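5.2 Does handheld data transfer?

Desirow reports that demonstrations gathered with handheld grippers carry over to its arm without retuning. We are less sure. Trained on 110 hanger demonstrations, our policy finished six of the seven rail layouts, but two of those six needed a restart — a detail the usual success rate hides.

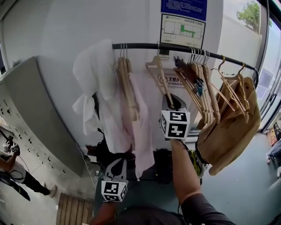
Figure 6. Collecting a demonstration at the clothes rail with handheld grippers.

Would more demonstrations close the gap? We doubt it, as both restarts came from wrist angles the arm cannot reach.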